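Vovska Field Rulebook for Hand-Held Grippers: is it worth the money?

I've had the Vovska rulebook for a couple of months now, and I've finally stopped reading it in the bath and started using it. It's a ring-bound book of 145 pages on good practice for recording household tasks with a hand-held gripper. It costs 58 euros, so a bit steep for something with a wipe-clean cover, but there we are!

The author is Hannelore Ortner, and she writes like someone who has had to throw away a lot of bad recordings. Her chapter on setting up is the one I keep going back to. Leave the room as people live in it, she says, and only tidy the bit you're working on if the task calls for it. She's strict about the jaws too: start every take with them fully open, and check the pads for fluff first. I grumbled at that. Then I looked at my pads. Fair enough, Hannelore.

The section on small electrical bits is very good (chargers, power banks, that sort of thing). Nothing plugged in, no bulging or dented batteries, and keys kept away from bare contacts. I'd been sloppy about keys, and I've pencilled a big star next to that one. She also wants labels with personal details covered before you start, and that includes parcels in the background, which I'd never once thought of.

What I don't like: the Grandeck edition I was sent has an index that skips chapter 4 completely, and the log sheets at the back are far too small for my handwriting. I copied mine out on to A4. The older Wallner guide has nicer sheets but hardly a word on batteries, so I wouldn't swap.

I used the book all through September for a "put it in the box" job, and got through around 3,000 takes without losing my temper more than twice.
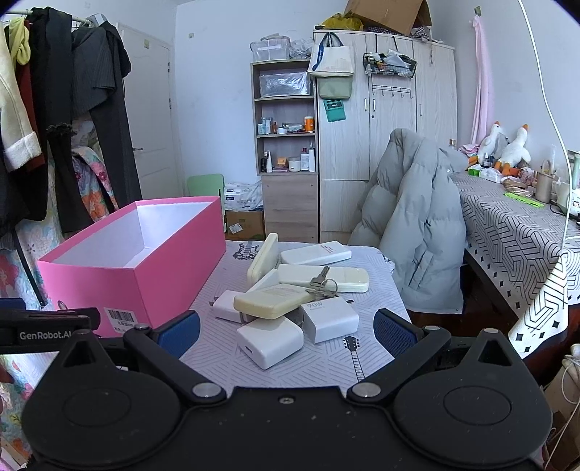

Jaws open, box open, chargers and keys still in their heap.

Would I buy it again? Yes, though I'd wait for the Didus reprint if they really are fixing the index. Four stars from me, and the missing one is for those log sheets.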